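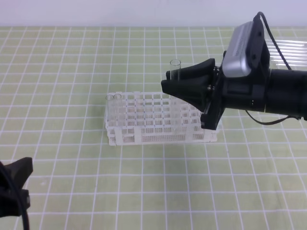 White lattice rack on the gridded green mat, clear glass tubes at the back left.

Bench Notes: Racks, Mats and Glass Tubes
2025-01-12

The spring order for small glassware closes at the end of the month, and several rooms have asked what they should be requesting. The short answer is the same white plastic rack as before, the same plain open tubes, and one mat per bench. The longer answer follows.

Racks. The lattice type stays on the list. Its top plate has square openings, so a round tube touches the sides at four points at most and can lean a little if it is narrow for the opening. Check the fit before ordering tubes of a new diameter. A tube that leans will still stand, but its rim will be off center, and that matters when filling from a fixed dispenser. The perforated sides drain well after washing. Turn the rack upside down on the drying shelf and leave it overnight – the small holes hold water longer than the large ones do.

Racks from Multo and Lakeck have the same footprint but differ in height, and they do not stack with each other. Please keep them on separate shelves. The Dalgleish racks are being withdrawn as they crack. We have 18 left in the store and will not be replacing them.

Tubes. Current stock is 353 clear glass tubes, all without caps. Inspect each rim against a light before use and discard any with a chip, however small. Tubes go into the rack open end up, starting at a back corner and filling along the row. Leave the front row until last. Lift tubes straight up until the base is clear of the top plate, then move them sideways. Most breakage reported since May was at the base, from tubes moved sideways too early.
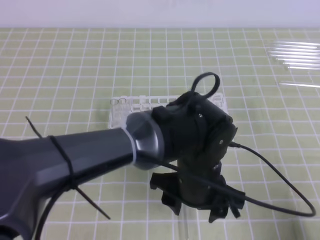 Mats. The green gridded mats are worth keeping flat. A mat that has been rolled for storage will lift at the corners for several days, and a rack set near a raised corner will rock. Wipe with a damp cloth and mild detergent only. Solvent dulls the surface and takes the white lines with it. The grid is handy for returning a rack to the same place: line up the long side with one printed line, the short side with another, and write both down on the bench card.

Labels. Climitz label stock comes in rolls of 4,000 and will be shared between rooms. Put the label on the rack, at one end, and keep the tubes bare unless the contents will leave the bench.

Requests go to Tien-fu Man in the store. State the room, the tube diameter and the number of racks. The limit is 20 racks per room for this order. Racks already on loan count toward it – return any that are not in use before sending in the form.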